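Zippers, week seven

I have not written here since May, so first a short word about what I do now. I collect demonstrations for the cloth handling project at Lurnisora. One person leads the arms through a task, everything is recorded, and later a policy is trained on the recordings. At the moment the task is zippers. Before it we did towels, and I would gladly go back to towels.

Two wrist views from the work with the red and orange piece:

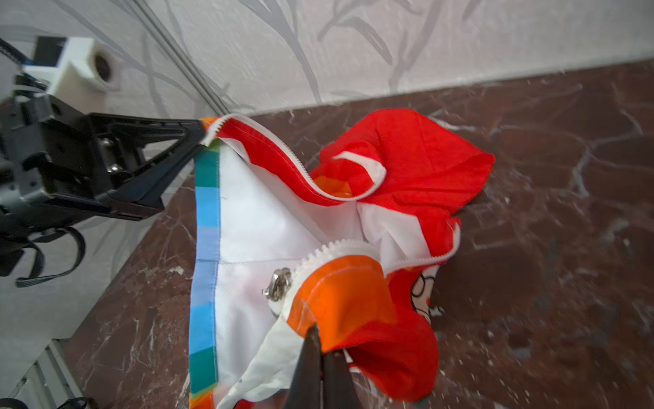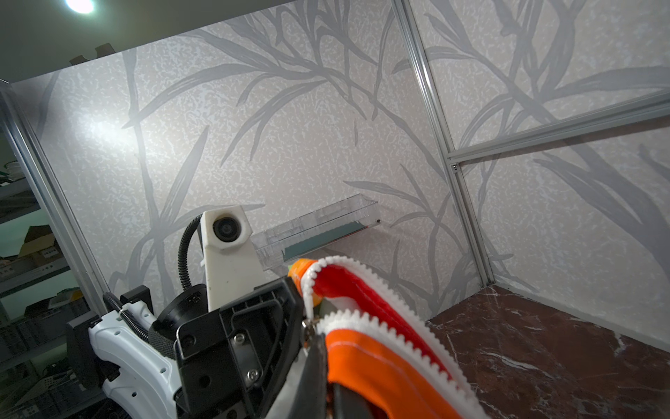 Elsa Lindqvist wrote to me after my last post and asked why I bother with so many examples of one small movement, when a person learns it from two or three. She also wrote that in her opinion we are teaching the machine our own habits, and that a bad habit shown many times is worse than a good one shown once. I have thought about this letter for several weeks. I think she is right in the second part and I am not sure about the first.

For the first part I can only tell how it went. Our first set had 64 episodes, all recorded by me. The policy trained on this set was very sure of itself and very poor. It moved the gripper to the place where I usually had the slider, closed the fingers, and pulled, also when there was no slider between them. I had always put the cloth down in nearly the same way without noticing it. When I watched my episodes again, one after another, I was a little ashamed, they looked like the same episode.

So we changed the procedure. Before each episode the operator now lifts the piece, drops it from the height of the hand, and may not correct it. If the zipper lands face down, then it is face down, and finding it is part of the task. The episodes became longer and less pretty. We have now 327 of them, from three operators, and I kept almost 200 for training after the review. The rest is not thrown away. They are in a separate folder with a note on each of them, for example "slider lost and found again" or "second arm too early".

The notes are my own wish and they cost a lot of time. In the beginning I only marked good or bad. But there is a kind of episode which ends well and is still a bad teacher. The operator waits in the middle, thinks for four seconds with the gripper in the air, and then continues. The policy learns the waiting too. We saw it stop above the cloth for a long time, as if it was considering something. Now I cut such episodes or ask for them to be recorded again.

About habits, Elsa's second point. Each of us holds cloth differently. I like to fix one corner far from the zipper and keep it under tension. Rukum (it is a nickname, he chose it himself) takes hold very near to the zipper and makes short pulls. Both ways work by hand. When the two are mixed in training without any label, the policy begins in my way and changes to his in the middle, and the cloth slips out. We argued if we should agree on one way for everybody. For the moment we write down the operator with each episode and train both with and without this information. I can't say yet which is better. The comparison is planned after the next round of recording.

A practical thing, maybe useful for somebody who does the same work. Check the wrist views before you start and not after. In the old software, Wanometti, we only saw the overhead view during the recording, and I lost a full morning when one wrist stream had stopped after the first episode. Now all views are on the screen, small, in one row, and I look at them at every reset. I also write the start time on paper. The paper has saved me 2 times already.

There is also the question of tiredness. After an hour my movements become larger and my grasps are less exact, this is easy to see in the curves. We change operators every forty minutes now. Schmieder, the older of our two workstations, needs a pause as well, but for other reasons, and I will write about disk space another time.

Next is a different kind of pull, a ring in place of a flat tab. I ordered several sizes and they have not arrived. Until then I continue with the review, there are still 2 folders I have not opened.

Elsa, if you read this, I will answer you also by mail.

Posted 2018-07-08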